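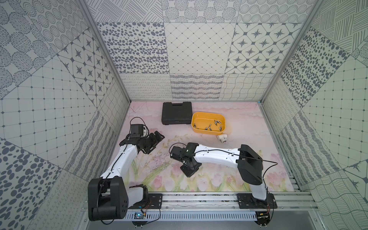 Two arms on the common rail, grippers over the mat, with the bit tray and carrying case at the back.

Mounting and Cabling a Two-Arm Bench Cell
Plutindale Shared Workshop, Member Guides
Revised 2020-01-19

Purpose

This guide sets out the procedure for installing two small arms on a single aluminum rail inside an open-fronted enclosure. It applies to the Lisevari bench cell and to any cell of the same pattern that members build at home. Members should have completed the workshop's electrical induction before proceeding past step 5.

Before you begin

The rail is extruded profile with slots, cut to 1000 mm. Each arm requires a mounting plate, four slot nuts and matching bolts. A hex key set, a steel rule, a small level and a supply of cable ties will also be needed. Power must remain disconnected until step 8.

Procedure

1. Place the rail along the front edge of the enclosure and check it with the level. Shim the enclosure feet if required. Do not shim the rail itself.

2. Slide the slot nuts into the rail and fit both mounting plates finger tight. Set the plate centres 69 cm apart. Closer spacing is permitted, but the elbows will then meet in the middle of the floor more often than is convenient.

3. Square each plate to the rail and tighten the bolts in a diagonal order.

4. Seat each arm on its plate and secure the base. Support the upper segment by hand while doing so, as an unpowered arm will fold under its own weight.

5. Fix the vented cable tray beneath the rail. Attach one controller board near each end, below the plate it serves. Red and black supply wires are to be kept to their own slots in the tray.

6. Run the wrist cable along the top of the upper segment and leave a free loop at the wrist. Move the joint by hand through its full travel. If the cable pulls tight at any point, lengthen the loop and try again.

7. Fit the camera to the top of each wrist. Confirm that it clears the gripper with the jaw fully open.

8. Connect power to one arm only and home it. Repeat for the second arm with the first parked.

9. Bring both grippers slowly to the centre of the mat and stop at a gap of 41 mm. Record the joint readings for each arm in the cell log. These become the inner limits in the Bennani control software.

Practice objects

Small hardware is suitable for first trials. Screwdriver bits in a shallow yellow tray and a white pipe tee give a fair range of shapes. Loose bits are difficult to grip, and members should expect to reduce the closing speed.

Maintenance

Plate bolts are to be checked after the first 11 hours of running and every October thereafter. Mats showing deep cuts should be replaced. Light scuffs and scratches may be left.

Related guides: Lining an Enclosure with Patterned Tiles; Grumova Gripper Jaws, Removal and Refitting.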